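Setup Guide > Before You Order > Section 2: Planning and Budgeting for a Two-Arm Bench Cell

Reading time: 6 min

2.1 What this section covers

Read this section before you send a purchase order. It covers the equipment list, the space the cell takes up, the order in which to buy things, and the costs that are usually missing from a first budget. Mounting and wiring are in Section 3. Software is in Section 5.

The section is written for a cell with two small arms on one table, used for handling light items such as paper sheets, hand tools, vials and bags. If you plan to lift anything heavier than a hand tool, stop here and go through the payload worksheet in Appendix B first.

2.2 Fix the task before the equipment

1. Write down the items the arms will handle. Use real items from your own bench and keep one of each in a box for testing.

2. Mark each item as rigid, flexible or loose. A wrench is rigid. A sheet of paper is flexible. A bag with contents is loose.

3. For each item, note where it starts and where it ends up: on the table, in a wall basket, or inside a case.

4. Decide which items need both arms. Large sheets usually do.

5. Have the person who will run the cell sign the list. Changes after this point go through a change request, with a price.

Note: Flexible items drive the cost. They need softer fingers, more test time and more spare fingers than rigid ones. Do not budget a paper task at the rate of a tool task.

2.3 Measure the space

1. Measure the table area you have. Allow for the arm bases and the rail as well as the working area.

2. Measure the depth to the back wall of the enclosure. With the arm fully extended, the gripper must clear the wall and anything hung on it.

3. Check the doorway and the elevator. The frame ships as loose extrusion bars, but the tabletop is one piece.

4. Leave a service gap behind the enclosure wide enough for one person.

5. Mark the position of the nearest power outlets. Do not plan on extension cords.

Caution: Wall baskets reduce the clear space inside the enclosure. Hang them, or a cardboard mock-up, before you approve the reach drawing.

2.4 Core equipment list

Ask for a separate price on every line. A single package price makes it hard to compare quotes and harder to order spares later.

- Two arms, same model, with base housings and power supplies
- Two parallel grippers, with one spare set of fingers for each
- One sensor module per gripper, with bracket and cable
- One linear rail, long enough for both bases
- Enclosure frame in aluminum extrusion, with wall panels
- Worktable with a plain, light surface
- Wire baskets and clips for the walls
- Control boards, wiring and cable ties
- Emergency stop and its mounting plate

The Skatix price sheet lists the sensor bracket under accessories and the sensor cable under consumables. Neither is included with the gripper. Check both lines on the order confirmation.

If you buy the arms from one supplier and the rail from another, get the bolt pattern in writing from both. Kvam drills its rail to order at no charge if the drawing arrives before production. Drilling afterward is charged by the hour.

2.5 Layout

Both arms can share one rail along the front edge of the table, one base toward each end, with the grippers meeting over the middle. Storage goes on the back and side walls. The tabletop then stays free for sheets, cases and loose tools, and either arm can steady an item while the other works on it.
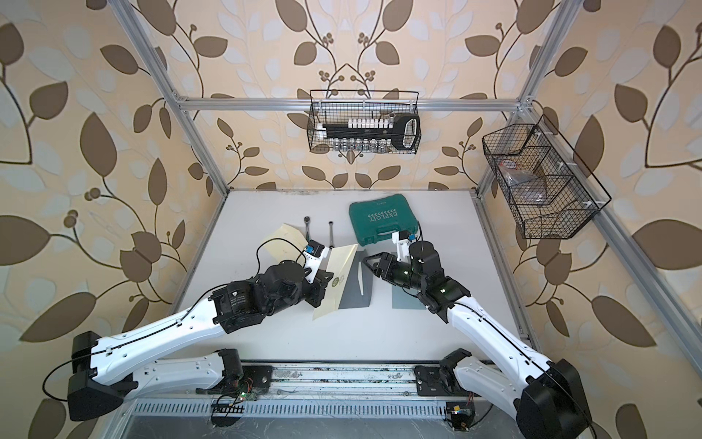 Aslak Viklund would put the rail money somewhere else: "We bought the long rail on our first cell and moved the bases exactly once, on the day we installed them. Fixed plates would have done the job. I'd have spent the difference on a second set of sensors." His point is fair for a cell that will do one task for its whole life. If the task list from 2.2 has more than one table layout in it, keep the rail.

2.6 Costs outside the equipment list

Add these to the budget as separate lines.

1. Spare fingers. Plan on 17 sets for the first year if the cell runs daily with paper or film.

2. Cables. Gripper and sensor cables flex with every move. Order one spare of each with the arms, since single cables ship with a minimum freight charge.

3. Test items. Sheets crease and bags tear. Buy paper in packs of 100 and charge it to the cell.

4. Wall finish. Plain panels are included in the Grurkmont frame kit. Printed wallpaper or any other covering is bought and fitted locally.

5. Operator time. Budget 23 working hours for mounting, first power-up and reach checks. Programming is extra.

6. Cleaning. Rails collect dust. Include wipes and a soft brush, and put the job on somebody's weekly list.

2.7 Order of purchase

1. Order the arms first. They have the longest lead time.

2. Order the rail and frame once the arm drawings are confirmed.

3. Order grippers and sensors together, from the same supplier if possible.

4. Order baskets, clips and hand tools last. Any hardware store stock will do.

5. Do not pay the final installment until both arms have passed the reach check in Section 4.

Note: Privurik holds a quote for two months. A quote issued in June should be renewed before the fall budget round.

2.8 Sign-off

Before you go on to Section 3, confirm that you have:

- the signed item list from 2.2
- a floor plan with outlets and service gap marked
- line-by-line quotes for everything in 2.4
- the bolt pattern, in writing
- a budget line for each entry in 2.6

Keep copies with the cell, in the same binder as the arm manuals. Prices in this section were last checked on 2022-07-09.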